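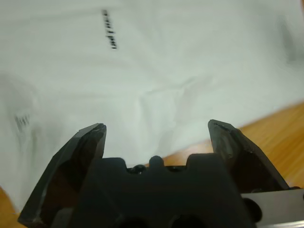 Reading time: 2 minutes

Folding white tops: frequently asked questions

Compiled by Gudrun Sperling for the Dromine linen and garment pages. Corrections to Faraji Makokha.

What surface should I fold on?
A flat table larger than the garment on all sides. Smooth wood is suitable. Wipe it first, as white cloth picks up dust and polish. A padded ironing board is too narrow for the Mägi fold.

Which way up does the garment start?
Front down, neckline to the left, hem to the right. Left-handed folders may reverse this. Pull the hem straight before the first fold.

How do I remove creases before folding?
Lay one palm at the centre and draw the other outwards to the nearest edge. Work along any diagonal ridge from end to end; pressing across it makes a second crease. Marks that remain need an iron.

Does print on the fabric matter?
Only if it is raised. Keep raised print on the outside of the fold so that it does not stick to itself in a warm cupboard.

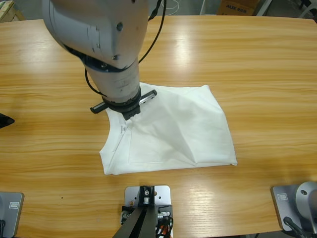 Fullix Household Notes, issue 4, page 100

Where should the neck label end up?
Inside the collar, on the centre line. If it sits to one side, the shoulders are uneven and the fold should be opened and started again.

Why do the hem corners bunch?
The side seams have twisted in the wash. Hold each corner, pull gently along the seam, then lay it down. A corner left tucked under will show as a lump once garments are stacked.

How many folds does the Mägi fold use?
Four. Left side in, right side in, hem to mid-chest, then in half again. Sleeves go in with the sides.

The cloth has collapsed into a heap. Do I start again?
Yes. Find two neighbouring corners, lift them apart and let the rest hang before lowering it.

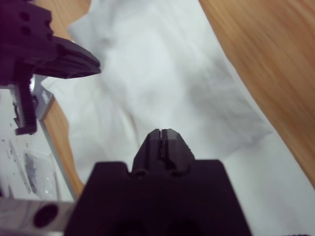

Lower the hanging edge first and the held edge last, so that air can escape from beneath. The same method works for towels and napkins, which have no neckline and can start from any side.

Can folded tops go straight into a Cutunance drawer box?
Yes, if fully dry. Stand them on edge with the last fold upwards. The box is listed as part 562.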